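3 min read

Section 5: Putting up the Prilia draft strip

The Prilia goes on the bottom of any inside door up to 50 mm thick. If yours is thicker, you live in a castle and should call Stasport.

1. Open the door and wedge it. A shoe works.

2. Wipe the bottom rail with a damp cloth and let it dry. You will be surprised by what lives down there.

Note: Large furniture near the door can stay put if the door still swings freely.

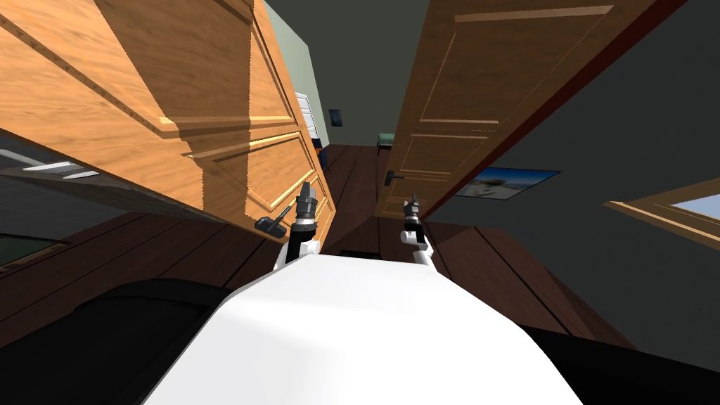
3. Hold the strip against the door and mark the screw holes in pencil - pen is forever.

4. Drill 8 mm deep. Stop there, even if you are enjoying yourself.

Caution: Do not drill a hollow door without the Agyeman anchors in bag B.

5. Drive the screws by hand and swing the door twice. It should brush the floor with a faint sigh. If it groans, raise the strip a hair and try again.

Text: Araba Sulemana

We use cookies to remember your door size. Accept / Manage

Related
Section 6: Trimming the strip
Julgate hinge shims: fitting guide
Squeaks and what they mean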